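Running an anonymous staff survey in a small workshop

Anonymous surveys are simple to issue and easy to spoil. The notes below cover paper and online forms for workshops and kitchens with fewer than 100 staff.

Setting the questions

Keep to one subject per question. "My supervisor is fair and approachable" asks two things, and the answer can't be used for either. Use a scale of 1 to 5 throughout and keep the high number as the favourable end. Put free-text boxes last.

Ask for department only if every department has at least 5 people in it. Smaller groups should be merged before the form goes out. At Bradside the finishing shop and the stores were combined for this purpose, and the response rate rose the following December.

Do not ask for age, start date and shift on the same form. Any two of them will usually identify a person on a small site. 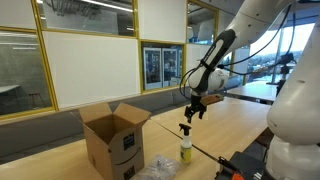 Paper forms should be printed in one batch on the same stock, with no numbering. Supply identical pens. Place the return box away from the office door and outside the view of any supervisor's desk. Empty it once, at the close of the survey, and shuffle the forms before anyone reads them.

For online forms, switch off the collection of e-mail addresses and check the setting from a second account. Send one open link to all staff. Individual links can be traced even where the results page hides the names.

Handling the results

Type up handwritten comments and remove job titles, machine names and dates. Store the originals in a sealed envelope and shred them once the summary has been agreed.

Report the spread of scores as well as the average. An average of 3 may come from general indifference or from two groups who disagree sharply, and the two cases need different action.

Publish the summary to everyone at the same time, including the low scores. State which points will be acted on, and by when. Repeat the survey yearly with the wording unchanged, or the figures cannot be compared.

Last updated April 29, 2023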